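# The Second Register

*A short story*

The parish of Melley kept two registers. The first recorded baptisms, marriages and burials, and was open to anyone who asked. The second was kept in the vestry safe and recorded debts forgiven. It contained no names. Under the rule laid down by the founders, each entry consisted of a sum, a month and the word "released."

The registrar had held the office through two ministers and was now serving a third. She came in on the first working morning of each month, unlocked the safe, and entered whatever slips had been left in the box beneath the stairs. A slip was valid if it was written in ink and carried a figure. The parish did not inquire who had lent, who had borrowed, or what had passed between them.

In March the box held a single slip. It read: 3287, released. The registrar entered it and thought the sum a large one for Melley, where most releases concerned seed, fuel or a month's rent. She blotted the line and closed the book.

In April there was again one slip, in the same hand. It read: 2402, not released.

The rule made no provision for such a slip. The registrar consulted the founders' instructions, which had been copied into the front of the book, and found guidance on torn slips, on slips written in pencil and on sums expressed in foreign coin. She then wrote to the district office at Andurside, setting out the facts and requesting direction. 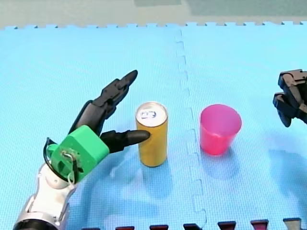
The reply from Andurside came after some 2 weeks. It advised that the register existed to record forgiveness completed, that an intention withheld was a private matter, and that the slip should be destroyed. It was signed with the stamp of the office.

The registrar did not destroy it. She placed it between the last written page and the first blank one, locked the safe, and walked home by the Plillow road, where the ditches were full and the lambs had been moved to the upper field. She had been owed a debt herself for many years. It was not a debt of money, and she had never been able to find a figure for it. For that reason, she had always told herself, it could not be put in the box.

Her brother had gone to live in Kurtuluş when their mother was ill, and had not come back for the funeral. He had written afterward – a long letter, politely worded, with his reasons in order. She had read it once. It was in the drawer with the good tablecloth.

In May there was no slip. In June there was no slip. The minister preached on the servant who was pardoned a great sum and then took his neighbor by the throat over a small one. The registrar sat in her usual place near the side door and looked at the backs of the congregation, row by row, for as long as the sermon lasted. She was ashamed of this and did it again the following week.

In July the box held one slip. The hand was the same, though less steady. It read: 2402, released. At the bottom, in smaller writing, the author had added: I apologize to the office for the earlier paper.

She entered the sum and the month. She took out the April slip and considered it for some time. The instructions from Andurside were clear, and she was three months late in carrying them out. She burned it in the vestry grate and opened the window to let out the smoke.

Then she tore a sheet from the pad, uncapped the parish pen, and wrote the word "released." In front of it she left a space. She did not know what belonged there, and a slip without a figure was not valid. She folded it, put it in her coat, and locked the safe.

The post office in Melley closed at noon. It was twenty minutes to, and she did not have the address with her, so she went home first to look in the drawer.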